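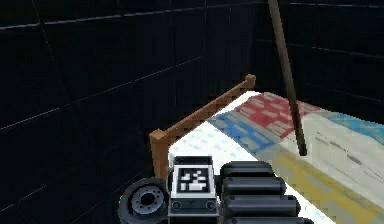 Image: Pendard picture library

Girkon Food Journal — Help Desk
Ticket: Daily totals far too high after recipe library import
Opened by: Drorngate Nutrition Practice
Category: Recipes and portions
Status: Solved

Opening message, 9:10 a.m.

Hi team! First, we love the journal. Our clients write in it more than they ever did on paper sheets, and the mood and sleep notes beside each meal have made our check-in calls so much better. We've hit a strange one this week, though, and I'd love your help with it.

We imported our recipe library (80 recipes, all tested in our own kitchen) on the practice account. Right after that, one client's day came up as 3,660 calories. She'd had oatmeal, a bowl of lentil stew, an apple with almond butter, and baked salmon with greens. She's careful with her entries and the day looks perfectly ordinary to me. The stew line alone makes up most of the total.

We have 118 client journals on the account and I don't want anybody getting a scare from a number like that, so I've switched the totals off on the client side for now. The notes still work fine.

What I've tried so far:
Logged out and back in. Same.
Deleted the stew from my test journal and added it again. Same.
Entered the stew ingredient by ingredient, without the recipe. The total looks normal!
Tried it on a phone and on the office laptop. Same on both.

Reply from support, 9:48 a.m.

Thanks for such a clear write-up, and for trying the ingredients one by one, that's a huge help. It tells us the food values are good and the trouble is in how the recipe gets divided up.

Could you open the stew recipe, go to Yield, and send us what you see in these fields?
Total cooked weight
Number of servings
Serving name
Also, did the cooked weights come from a scale that syncs, or were they typed in?

Drorngate, 10:22 a.m.

Happy to! Total cooked weight is 750 grams. Number of servings is blank, and I know for sure it said three in our file. Serving name is "bowl". The weights come from our Gaillard kitchen scale, which we export to a spreadsheet and then import to you. No live sync.

So the journal has no idea how many bowls are in the pot, and I'm guessing it gives her the whole pot every time she picks "bowl". She is one of our keenest soup and stew people, so she'd be the first to find it.

Support, 10:40 a.m.

You guessed right! When servings is blank, the journal treats the named serving as the full yield. Your file probably has the servings column headed "Portions". The importer only reads "Servings" and skips anything it doesn't know. It should warn you about that and it didn't, so we've passed it along to the import people.

Steps to fix:
1. Save a copy of your spreadsheet.
2. Change the heading "Portions" to "Servings". Leave the numbers as they are.
3. Go to Recipes, then Import, and choose "Update matching recipes". Please don't choose "Add as new" or you'll have two of everything.
4. Open one client day and press Recalculate.

Drorngate, 11:35 a.m.
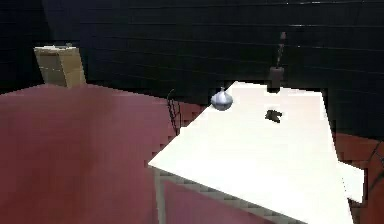
The stew is fixed, and the bowl now comes up as a third of the pot, hooray! While checking the rest I found a smaller thing in our roasted vegetable tray, where the garlic line says "1 piece". Our cook's sheet means the whole head. Think of the outline of that little silver bulb on the white tabletop, wide and rounded at the bottom and running up to a short point, and that's what goes in the oven. The journal seems to read a piece as one clove. It hardly moves the calories, but a few of our clients are keeping an eye on garlic and onion because of their stomachs, and for them the amount matters quite a bit. Can I set this for the whole library, or do I go recipe by recipe?

Support, 12:05 p.m.

Great catch. "Piece" is a fallback unit, and for garlic it does mean a clove. You can change it in one go:
1. Go to Settings, then Units, then Practice Units.
2. Search for garlic.
3. Add a unit named "head" and enter your own weight for it. Weigh a few on your scale and use the average, as heads vary a lot through the year.
4. Use Find and Replace in the recipe library to swap "piece" for "head" on garlic lines only.

If you use the Pendard food table as your source, check that it's still selected afterward. Adding a unit can switch an item back to the standard table.

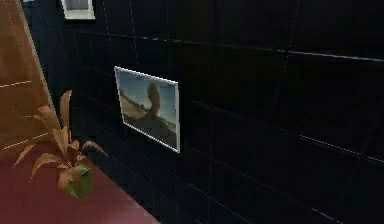

Checks after the fix

Drorngate, 2:15 p.m.

Okay, all done, and I had a lovely time weighing garlic over lunch! Notes for anyone who finds this thread later:

Servings: every recipe now shows a number. I scrolled the whole list with a cup of tea.
Garlic: "head" is in, and Pendard had indeed switched itself off for that item. I turned it back on.
Old days: pressing Recalculate fixes only the day you're on. Is there a way to do a whole month? Our June entries are fine, they're from before the import, but everything after that needs it.
Client view: still off. I'd like to see the old days put right before I turn it back on.

Support, 2:31 p.m.

Yes, there is — go to Reports, then Maintenance, then Recalculate Range. Pick your start date and tick "All journals". It can run while people are logging meals,

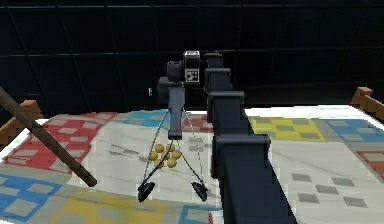
and anything they add during the run is picked up at the end. You'll get a message in your practice inbox when it's finished. Client notes, photos, and symptom scores aren't touched, only the computed totals.

Drorngate, 4:20 p.m.

The message came through and I've spot-checked a good handful of journals. Totals look sensible everywhere, and the stew lover's day is back to the kind of number I'd expect. Totals are switched on again for everyone!

One wish for the pile: could the serving name show its weight next to it in the client view, like "bowl (250 g)"? People's bowls are so different, and I think our clients would really enjoy seeing what we meant. Thank you so much for the quick help today.

Support, 4:34 p.m.

Love that idea, and we've added it to the request list under Portions. Marking this one as solved. If a total looks odd again, reply on this ticket and it will reopen.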